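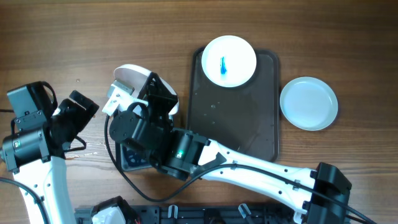

I started Drendholm Wildlife Line because a raccoon fell through my kitchen ceiling one January and I had no idea who to call. The police gave me a number that rang out, the county gave me another one, and meanwhile she was sitting on top of my fridge, looking at me like I was the problem. We're the people I wanted on the other end of the phone that night! Our work has always been pretty low-tech, and a lot of it gets sorted out around a wooden table, with a white plate on a brown tray and a pale blue-gray plate set down next to it. I'm Yaa Alhassan, by the way, and I still take the early shift from 5 a.m.

So, what do we do? If an animal has turned up somewhere it shouldn't be (a deer in the school gym, a fox under the deck, a very large snapping turtle in the drive-through lane), you call us and we talk you through it. Most of the time the answer is to open a gate, bring the dog in and leave it alone for a couple of hours. When it's more than that, we get hold of the right officer or a licensed rehabber and stay on the line until they've got your address and know what they're driving out to.

We cover Drendholm, Stemar and the farms out along Meijer Road. Last year we took 1,262 calls, and I'd guess half of them were squirrels. Attics, mostly. One was in a church organ, and I did get to go along for that one.

There are 10 of us on the phones now, plus a bunch of drivers who'll take a crate to the rehab center at Ekden, 32 miles each way, often in the middle of the night. Everyone who answers calls has done our spring training and sat in with me for a month first. I'm picky about that — people are scared when they ring, and they need a calm voice before they need facts about bats.

We don't trap, we don't relocate and we don't charge. If you want a family of skunks gone from under your porch by tomorrow, I can explain why that's a bad idea in May, but I can't send anyone to do it. Money comes from small donations and the fall pancake breakfast, which fed over 300 people last time and wiped out every bottle of syrup in Stemar.

We also do school visits (bring questions, the kids always ask about poop) and a short talk for new homeowners on chimney caps, trash cans and bird feeders. If you'd like one, or you think you'd be good on the phones, leave a message on the office line and I'll call you back, usually after lunch.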